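Jodville Precinct Returns
README and data card

Maintainer: Mateja Živković
Last revised: December 26, 2021

What you get

Precinct-level returns for Jodville municipal and school board elections, typed or converted from the sheets the city clerk releases after certification. There are 425 rows, one per precinct per contest per election. The city has 20 precincts, but not every contest is on the ballot everywhere, so don't expect the row count to divide evenly by anything.

I started this after reading one too many confident claims about "how the east side votes." Most of those claims can't be checked with what the city publishes. Some can't be checked with this file either, and I'd like you to know which ones before you make a map.

Files

returns.csv – the main table
precincts.csv – precinct names, polling places, and the years each boundary was in force
corrections.txt – every value I changed from the clerk's sheet, with the old value next to it
sources/ – scans of the original sheets, as released

Columns in returns.csv

election: year and type, such as 2019-general
precinct: the clerk's code, kept as text because of the leading zeros
contest: office or ballot question, spelled the way the ballot spelled it
choice_a, choice_b, choice_other: votes counted
blank: ballots cast with no mark in that contest
registered: registered voters on the closing date
absentee_included: yes, no, or unknown

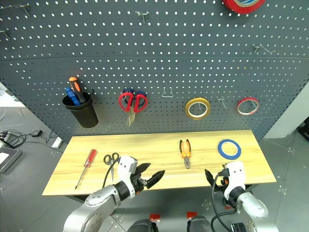 The last column is the one to worry about. For some elections the clerk added absentee ballots into the home precinct. For others they were reported as one citywide lump. In 40 rows I couldn't tell, and two phone calls to the office got me two different answers. Those rows say unknown. Please don't treat unknown as no. If you compute turnout by precinct and mix the three values together, your number is garbage, however nice the chart looks.

Boundaries

Tenwood was split into two precincts in February 2018. The old code was then reused for the northern half, which is a terrible idea, but it's what the city did. A line running from 2015 to 2021 for that code compares two different sets of voters. Use precincts.csv to catch this. I have not tried to estimate what the northern half "would have" done before the split. I've seen people do it with census blocks and I don't believe the results.

Where the numbers came from

Sheets from before 2017 are scans of paper, and I typed those by hand, twice, on different days, and compared the two versions. Later sheets came as PDF files with real text in them and were pulled out by a short script. The script is not included. It depends on the exact layout of each sheet and it broke every time the clerk moved a column.

Totals were checked against the certified citywide figures. Where they disagree, I kept the precinct sheet and made a note in corrections.txt. I don't know which document is right in those cases – the office hasn't said, and certified does not mean added up correctly. 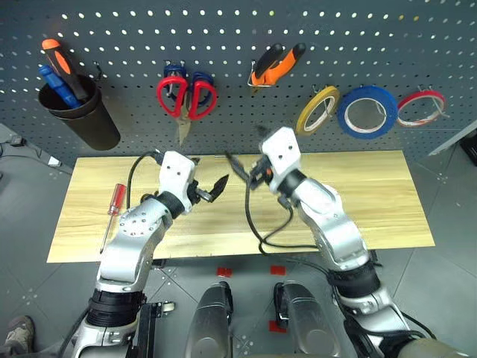

Uses I'd trust

Looking up a single contest. Comparing precincts inside the same election, once you've filtered on absentee_included. Checking a quote from a campaign mailer.

Uses I wouldn't

Guessing how any group of people voted. These are counts for places. The Hodžić ward report did exactly this with an early version of the file, and I asked for my name to be taken off it.

Fraud hunting. A precinct with a strange total is usually a precinct with a typing error, a late batch, or a large apartment building that opened that year. Look at the scan first. If the scan and the table disagree, that's my mistake and I want to hear about it.

Forecasting. Too few elections, too many boundary problems.

Known gaps

The 2016 special election for the library question is missing entirely. The clerk says the sheets exist.
Write-in names were never recorded, only their total, which sits in choice_other.
Registered counts for 2015 look rounded. I left them alone.

License and contact

Free to reuse with credit to the Skirnari project. Keep corrections.txt with any copy you pass on. Send errors to the project's issue page with the election, the precinct code, and the page of the scan. Reports that only say the numbers "seem off" will be closed.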